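**Des nouvelles de l'atelier Gercombe : une pile, un tournevis et un arrêt un peu brutal**

Vous avez été nombreux à nous demander pourquoi les essais du banc à deux bras ont été suspendus en février, et nous vous devions bien quelques explications, même si l'histoire n'est pas à notre gloire. Tout le monde va bien, le matériel aussi - à un doigt de pince près, que l'équipe de Prerden a eu la gentillesse de nous remplacer très vite.

La tâche, certains d'entre vous la connaissent déjà : ouvrir le compartiment d'une vieille télécommande de climatiseur, sortir les piles, les remettre. Au 107e essai, le bras qui tenait le tournevis a continué à pousser alors que le couvercle avait déjà cédé. La pointe a glissé vers les piles et l'effort a grimpé d'un coup, sans que le seuil d'arrêt réagisse. C'est l'arrêt d'urgence, pressé à la main, qui a tout immobilisé.

En relisant les journaux, nous avons compris que la limite d'effort, fixée à 20 newtons pour la pince, n'avait pas été rechargée après la mise à jour du contrôleur Gilchrist. Le bras travaillait donc avec la valeur d'usine, bien trop généreuse pour un outil pointu. Une pile percée, cela peut couler ou chauffer, et nous prenons la chose très au sérieux.

Nous avons repris doucement, à vitesse réduite, avec environ 10 essais par séance et une main toujours près du bouton.

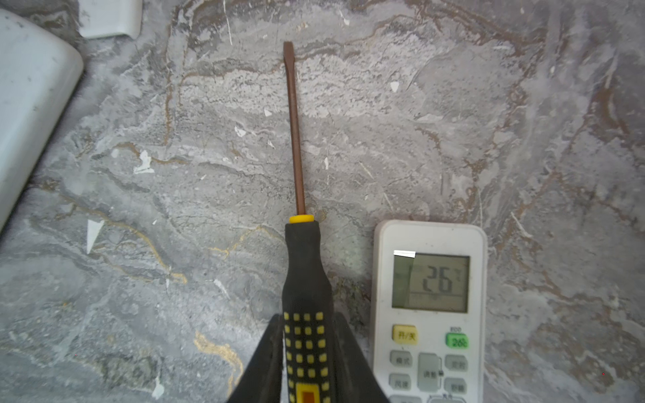
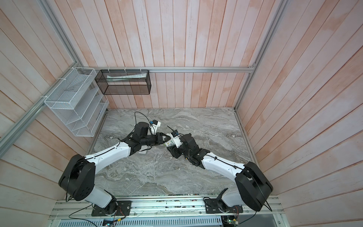
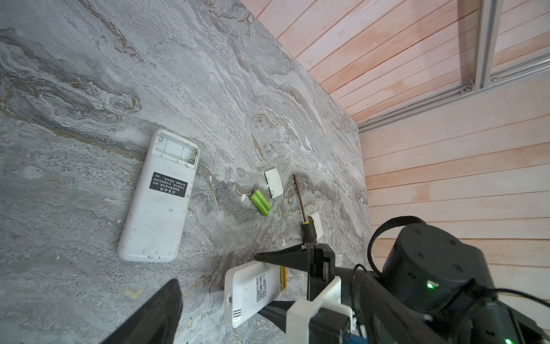
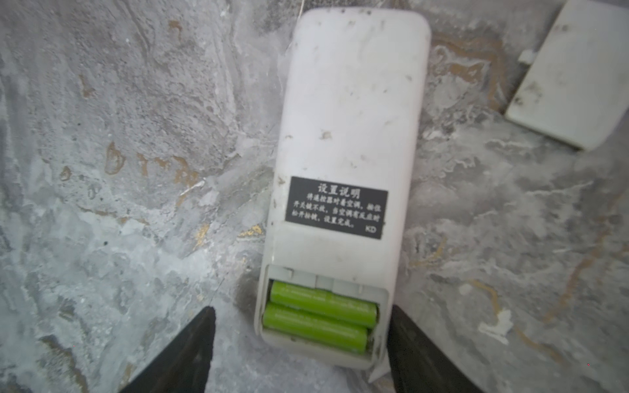 ## Ce qui change pour vous

Si vous utilisez un banc Drernow, merci de vérifier la limite d'effort à chaque démarrage, et de garder les mains hors de la cabine tant qu'un bras tient un outil. La procédure complète se trouve dans la fiche 397, que nous vous renverrons volontiers sur simple demande.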